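4. Can it fold the towel yet?

I picked towels as our first chore for a dull reason: everybody has an opinion on how to fold one, so everybody can judge the result. Helmi Kinnunen, who shared the bench with me through most of this work, wanted to begin with shirts. She came round after one afternoon with a sleeve. A towel has four corners, two faces and no sleeves, and I thought (wrongly, as you'll see in 4.2) that we'd be done with it in a week or so and could move on to the washing-up. 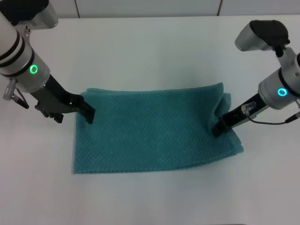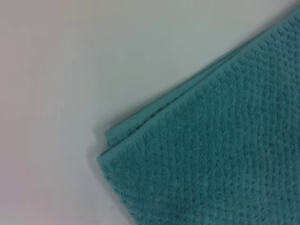 Figure 3. Towel folding on the white table. First picture: two arms with the teal towel, the right gripper holding the gathered side. Second picture: close view of a folded corner, with the edge of the lower layer showing past the hem.

4.1 What we asked for

The task is easy to say. Take one towel, fold it in half, fold it in half again, and leave it so that a person would put it in the cupboard without doing it over. That last bit is the whole test, really. We didn't measure the angle of the edges or anything like that. Toshiko Iwasaki, who ran the linen room at the Pasden guest house for years before she joined us, looked at each finished towel and said either "cupboard" or "again". I know that sounds loose for a paper! But we did try a ruler first, and the ruler kept passing towels that she would never have put on a shelf.

We ran 500 attempts with the two arms working together, and in 400 of them the towel ended up as a folded thing of the right general shape. Toshiko was a good deal harder to please than that, and I'll come to her verdicts in 4.3.

4.2 Where it goes wrong

Most of the trouble is in the corners. Look at the close view in Figure 3: the top layer stops short of the one underneath, so you get a little step along the edge. In a kitchen you'd give that a tug with your thumb and never think about it again. For our system that tug is a separate skill, and quite a fussy one, as it has to take hold of one layer and leave the other alone. Quite often it takes both. Then the whole towel slides, the step is still there, and now the towel is crooked as well.

Thick hems make it worse. I'd hoped a good raised border would be a help (something to aim for, something to grip) and on a single layer it is. Once the cloth is doubled you have two hems lying side by side, and our edge finder likes them both equally. Kaede Yoshida spent most of a September on this and got it to prefer the upper one on plain towels, but anything with a strong ribbed pile could still fool it, the rows of loops running along next to the hem and looking for all the world like another edge.

The other failure is bunching. When the second arm gathers up too much cloth it can't tell how many layers it has got, and it carries on as though it had the right number. You can watch it make a very careful, very confident fold of what is basically a lump. We added a pause and a second look before each lift, which cut these down a lot but made the whole job slower, and it wasn't quick to start with.

4.3 Would you want one at home?

Toshiko's "cupboard" pile was smaller than I'd have liked, and nearly all of it came from thin, smooth towels. With the thick ones she said "again" so often that Noboru Takagi started refolding them himself while she was still talking. He can do it without looking. I did ask him to explain how he finds the corner of the top layer, hoping for something we could write into the controller, and he said he just feels for it, then tried to show me and folded the towel wrong for the first time all day.

So for towels my answer is "nearly, if you're not in a hurry and you buy thin ones". I'd trust the present system in a back room at somewhere like Itham, where there's a person nearby to catch the crooked ones before they reach the shelf. I wouldn't put it in my own flat. The next section takes the same two arms and the same edge finder to tea cloths and pillowcases, where the pillowcases gave us a whole new set of problems with the open end.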